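Workshop tips: getting an arm to handle fabric

Soft goods are harder for a robot arm than boxes. At the Jostby bench we logged 3,732 tries at picking up and moving felt and lined cloth, and the notes below come out of that work.

Slow the last part of the reach. With the arm at full speed right up to the cloth, 1,402 tries ended in a missed or folded grip. Most of the misses were at a corner.

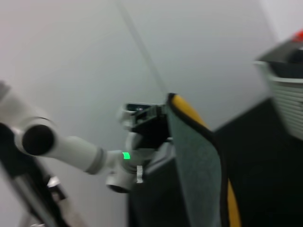

Grip on a seam or a bound edge if the piece has one. Plain felt stretches between the fingers and the arm lets go early. We ran 560 tries on bound edges alone and the grip held in more than 500.

Keep the background one colour. Our Trusent software lost pale cloth against a pale wall, and a dark mat fixed it.

Wipe the finger pads every 5 runs. Lint builds up quickly, and a damp rag is fine.

Save the failed tries along with the good ones. The model trained on both did better on new fabrics than the one trained on clean grips only. We haven't tested wet cloth yet.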